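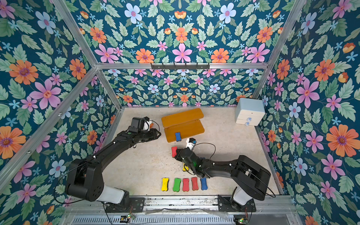

Figure 3. The papered corner, with the small drawer cabinet, the orange shelf and a bone-shaped piece on its front plank.

3.2 Furniture and small items

The corner was papered with one floral print on a dark teal ground, chosen from the Drerkelora range for its density. Small objects are harder to pick out against a busy wall, and we wanted the shelf to compete with it. The floor was kept pale and lightly speckled. Our earlier Clalholm layout used plain walls and is reported separately.

The shelf is orange and wooden. The foam erasers have a coloured felt face on a thick black base, and they may be set singly or side by side in a row — four at the near edge of the board is one such layout. Of the 822 placements logged at Jivisville, 197 used a row.

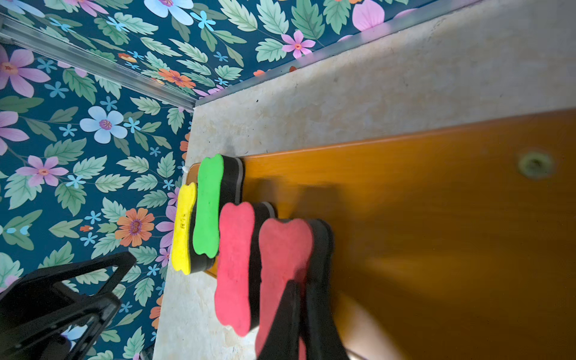
3.3 Wall fittings

A black rack with a row of small hooks is fixed to the crossbar on the back wall, near its centre. It stayed at one height throughout. We left out 37 placements in which an item had been hung up — these follow the Tijani scheme and are treated in Section 5.
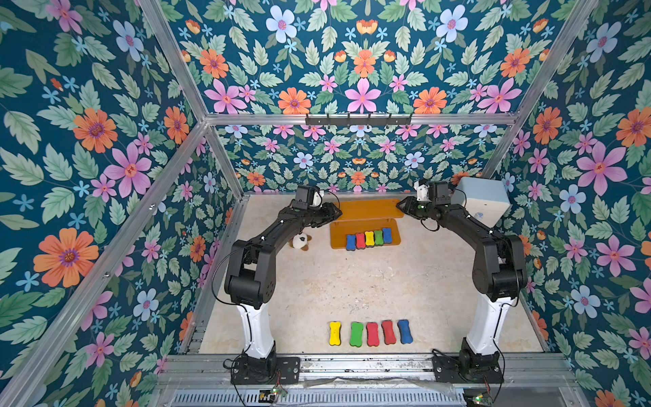 Figure 4. Back wall with the hook rack on its crossbar, and the patterned side walls.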